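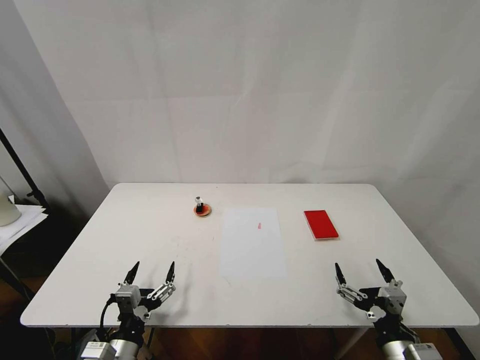
Ticket 2000: start-up rule for two-arm cells
Site: Mukville
Raised by: Sumathi Palaniappan
Assigned to: Venkatesh Rao
Priority: 2

Problem
Step 13 of the Eltell cell rules says "both arms clear of the table" before objects are set out. Operators read "clear" differently. Some accept open fingertips at the front edge; others want both arms fully parked.

Thursday, May 19, 2022, V. Rao
Checked against the Tuteston copy. Same wording, no clearance given. Step 24 covers reaching with one arm only and does not say where the other must wait. 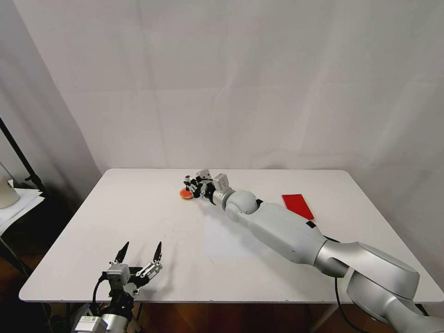 Hand beside the round fruit, second gripper at the front left.

Proposed wording, step 24: "While one arm reaches, the other holds at the front edge and takes no motion command. Hands stay off the table until both arms report idle."

S. Palaniappan
Agreed for step 24. Step 13 still needs a distance. Passed to Fernandes for the July revision.

Status: open, waiting on Fernandes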